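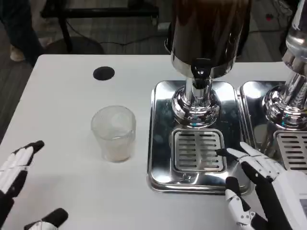

The Left Tap

Huiling Lu ran the last of the 90 trials at a quarter to seven in the evening and wrote the result on the sheet. Good pour. She put the cup on the scale, copied down the weight, and emptied it into the bucket under the bench. Then she added up the column, got nine failures, and added it up again.

"Nine," she said.

Beatriz Baptista was under the other table with a cable in her teeth. She took it out. "Nine what?"

"Nine bad. The rest are good."

Beatriz came out and looked at the sheet. She had on the same gray sweater she had worn all week. She ran her finger down the column the way Huiling had.

"That's the paper," she said.

The robot was called Brosent, after the street where the lab used to be before it moved out to Ulldale. It had two hands and a head with a camera in it, and since the winter it had been learning to fill a cup from a drink dispenser and stop at the right place. The dispensers had come from Samarakoon, a catering supplier that wanted to know whether a machine could work a hotel breakfast without somebody standing next to it. Samarakoon also sent the drink, a powder that came out milky and beige and smelled like a cereal bowl. Huiling had stopped being able to eat cereal in March.

The method was simple to describe. One of them wore the gloves and the headset and poured drinks through the robot, over and over, and the robot kept a record of what it saw and what its fingers felt. They had more than 600 pours on file. From those it learned to do the pour alone. The part that was supposed to be new was the fingers. Each fingertip had a pressure pad, and the idea, which was Beatriz's idea and had been since her thesis, was that a hand holding down a tap can feel the flow through the lever. The container gets lighter, the lever pushes back a little differently, and the hand knows how much has gone by. You don't need to see the cup.

With the fingertip pads in use, the robot got nine wrong out of 90. The earlier version, without the pads, had been much worse. The abstract for the Lalulholm meeting was due at the end of May and Beatriz had most of it written.

"Go home," Beatriz said. "I'll clean the trays."

Huiling went home.

The sticker

She found the problem because of a sticker. It was the delivery label on one of the dispensers, and it had been on the back of the chrome base since the day the thing was unpacked. Someone had turned the dispenser to get at the tap, and now the label faced front. Huiling set out a cup in the morning, started a pour to warm things up, and the robot overfilled it. The drink went over the rim and into the grate.

She wiped up and tried again. It overfilled again.

She turned the dispenser back so that the label faced the wall. Good pour. She turned it around. The drink went into the grate.

She stood there for a minute. Then she got down so that her eyes were level with the robot's camera, and looked where it was looking. The base of the dispenser was round and polished like a mirror. When a cup stood under the tap, the base showed the side of it that faced away from the robot, small and bent, and as the cup filled you could see the pale band climb. It was a better view of the level than you got looking down at the cup. The label covered it.

She did not tell Beatriz right away. She wanted to be sure, and it was still early. She found a roll of matte white tape in the drawer and covered the chrome on both dispensers, base and column, pressing out the wrinkles with her thumb. She left the fingertip pads on. She printed a new sheet.

It took her until after four. Beatriz came in at lunchtime, saw the tape, and asked what it was for.

"Glare," said Huiling. It was the only lie she told about it, and she corrected it the same afternoon.

The count was 48 good out of 90.

What Beatriz said

They sat on the floor by the window where the heater was. Huiling had the two sheets on her knee, the old one and the new one.

"So it's looking in the mirror," Beatriz said.

"I think so."

"And the fingers?"

"I don't know about the fingers. The version with the pads was trained later. It had more pours to learn from, and the later ones were all done after we moved the lamp."

"The lamp."

"You moved it so we could see the trays. It made the reflection a lot clearer. I checked the recordings."

Beatriz leaned her head back against the wall. Outside, a man was trying to back a trailer into the loading dock and not getting it. They watched him pull forward and try again.

"I felt it," Beatriz said. "When I was doing the demonstrations. I could feel the lever change. I wasn't making that up."

"The gloves don't send the pressure back. They never did. We took that out before Christmas."

"I know that."

"So you couldn't have felt it."

"I know, Huiling. I'm telling you I felt it anyway."

The man got the trailer in. He climbed down and walked around it with his hands on his hips.

Huiling said there was a run they could do. Train it again from the start, same pours for both versions, tape on the chrome the whole time, pads on for one and off for the other. It meant doing all the demonstrations over, because the old recordings had the mirror in them. She had worked out how long it would take, and it went well past the end of May.

"You could send the abstract as it is," she said. "The nine is a real nine. It's just the reason that's wrong."

"Do you want to send it?"

"No."

"Then why did you say it?"

"Somebody should have said it, so we'd know we didn't do it."

Beatriz laughed, which surprised both of them. She took the old sheet, folded it in half, and unfolded it again because it had to go in the binder.

The second set

They told Samarakoon first. Beatriz made the call standing up. The woman on the other end listened to all of it and asked whether the robot would work in a hotel where the dispensers were kept very clean. Beatriz said probably yes. The woman asked what the trouble was, then. Beatriz said that in a hotel people would put things in front of the chrome - napkins, a bowl of sugar, themselves - and the robot would flood the counter. The woman said that was useful to know. She sent another carton of powder.

They did the demonstrations over in the evenings, when the building was quiet and the sun was off that side. They took turns. One wore the headset, and the other changed cups, weighed them, and emptied the bucket. The tape lifted at the edges where it got damp and had to be replaced, and by the second week Huiling could do a whole base without a wrinkle.

When it was her turn in the gloves she paid attention to her finger on the lever. She would put it down and wait, and watch the drink come, and try to notice whether anything changed. The first night nothing did. The second night, near the end of a long pour, she thought the lever pushed back at her, very slightly, like someone leaning on the other side of a door.

She stopped the pour. It was at the line.

"What?" said Beatriz, with the next cup in her hand.

"Nothing. Write it down as good."

Beatriz put the cup on the scale and wrote down the weight. She set out a clean one under the left tap and turned it a little, out of habit, though with the tape on it no longer mattered which way it faced.

"You felt it," she said.

"I can't have felt it."

"No," Beatriz said. "Go ahead whenever you're ready."

Huiling moved her hand. Across the table the white fingers came down toward the tap.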